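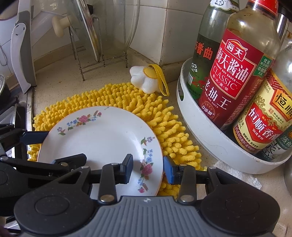

Datasets > Household Ceramics > Totton Backstamp Index

June 12, 2018
By Ambros Camenzind

# Totton Backstamp Index

Transcribed maker's marks from decorated tableware, one record per mark. The index covers text and layout of the stamp only. Glaze, body and painted decoration are out of scope.

## Contents

- `marks.csv`: 3000 records, UTF-8, comma-separated
- `makers.csv`: 204 maker names with spelling variants
- `notes.txt`: open questions by record number

## Fields

`mark_id` is an integer and is never reused. `maker_id` points to `makers.csv` and is blank where the stamp is illegible. `text_raw` keeps line breaks as a vertical bar. `method` is one of `printed`, `impressed` or `painted`. `year_from` and `year_to` are inclusive.

## Known problems

Kofler and Zerkham used the same crown outline for 12 years. Records with a crown and no name are assigned to neither. Tanus pattern numbers were entered without leading zeros before version 3 and have not been repaired. Do not join on them.

Worn gilt stamps are under-represented.

## Changes

Version 3 splits the old `date` field in two. Duplicate records merged by Konrad Brunner in December.

## Corrections

Send the `mark_id`, the field name and the proposed value. Corrections without a `mark_id` are not processed.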